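**Farm Supply & Machinery Retail: handout 3, dealer claims and how to read them**

Read this before the seminar. Bring one dealer flyer of your own, the worse the better.

We ended last time on the Bakent spring catalog, which says its compact baler "saves 20 hours a season." Saves them compared with what? The catalog never says. A grower with 40 acres of hay and a grower with ten times that can't both save the same 20 hours, yet both get the same flyer in the mail. I'd treat the number as decoration until somebody shows me the log sheets.

Satisfaction scores are worse. Falitz prints "93% of customers would buy again" on its parts bags. The survey card is handed out at the counter, after a sale, by the person who made the sale. People who drove home angry with the wrong belt didn't fill one in. You may still think Falitz is a decent dealer (I buy filters there), but the card can't tell you so.

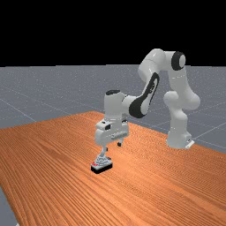

Then there is the free demo day. Quartey runs one every August, with the ground already worked and the tractor set up by its own mechanic. Ask to run the machine on your own worst field. If the dealer says the insurance won't allow it, ask to see the line in the policy.

Extended warranties: read what counts as wear. In the Gallo contract from the course pack, hoses, seals, belts and blades are all wear items. Mark what's left and price it.

**For the seminar**

- Pick one claim from your flyer and write down what you'd need to see to believe it.
- Find 3 words in the Gallo contract that the dealer gets to define.
- Skip the summary page in the pack. It was written by a dealer association and reads like it.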